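3.2 Was beim Aufräumen mit den kleinen Dingen passiert

Ich gebe zu, dass mich die großen Sachen in dieser Studie nie so richtig gereizt haben. Kisten, Stühle, Papierrollen - die finden ihren Platz fast von selbst, weil man sonst drüberfällt. Spannend wird es bei dem Kleinkram, der in jeder Werkstatt herumliegt und den keiner so recht zuordnen kann. Für die Erhebung in Gurnumside habe ich deshalb 660 Einzelgegenstände aufgenommen, und 184 davon waren kleiner als eine Kinderfaust. Mit dieser Teilmenge beschäftige ich mich im Folgenden (der Rest steckt in Abschnitt 3.1, wer mag, blättert zurück).

Nach dem Schema von Hamann, das wir schon im Projekt Kotbridge verwendet hatten, bekommt jedes Ding eine von acht Ablageklassen. Bei Schrauben, Stiften und Klammern klappt das wunderbar! Bei Bällen, Murmeln und allem, was rollt, bin ich dagegen ständig ins Schwimmen gekommen. Gehört ein Ball zum Spielzeug, zum Verbrauchsmaterial oder doch zu den Prüfkörpern? Ich habe mich beim Codieren mehrfach umentschieden und am Ende 47 Objekte in eine Restklasse gesteckt, mit der ich bis heute nicht ganz glücklich bin.

Auffällig fand ich, welche Rolle die Farbe spielt. Etwas Knallgrünes sieht man sofort, auch wenn drumherum viel Blasses und Graues ist, und in meinen Notizen tauchen solche Dinge deutlich früher auf als die unauffälligen. Ob sie deshalb auch früher weggeräumt werden, kann ich mit diesen Daten leider nicht sagen, dafür müsste man die Reihenfolge mitschreiben. Beim nächsten Durchgang mache ich das.

Der kleine grüne Ball in Abb. 4 ist so ein Fall. Hinter ihm hängen große weiße Papierbögen, die sich weich überlappen, davor steht eine durchsichtige Scheibe, in der sich die Deckenlichter spiegeln. Vor diesem Hintergrund springt das Grün sofort ins Auge, obwohl der Ball im Vergleich zu den Bögen winzig ist. Codiert habe ich ihn übrigens als Restklasse - mit Bauchschmerzen.

Abb. 4: Kleiner grüner Ball vor durchsichtiger Scheibe und weißen Papierbögen.

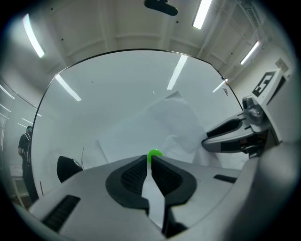

3.3 Ablageklassen im Vergleich mit Ilamon

Die Erhebung in Ilamon lief nach demselben Schema, allerdings ohne eigene Restklasse. Wer dort codiert hat, musste sich also festlegen, und entsprechend voll ist die Klasse Verbrauchsmaterial geworden. Für den Vergleich habe ich meine Restfälle deshalb noch einmal einzeln durchgesehen und die rollenden Objekte getrennt ausgewiesen.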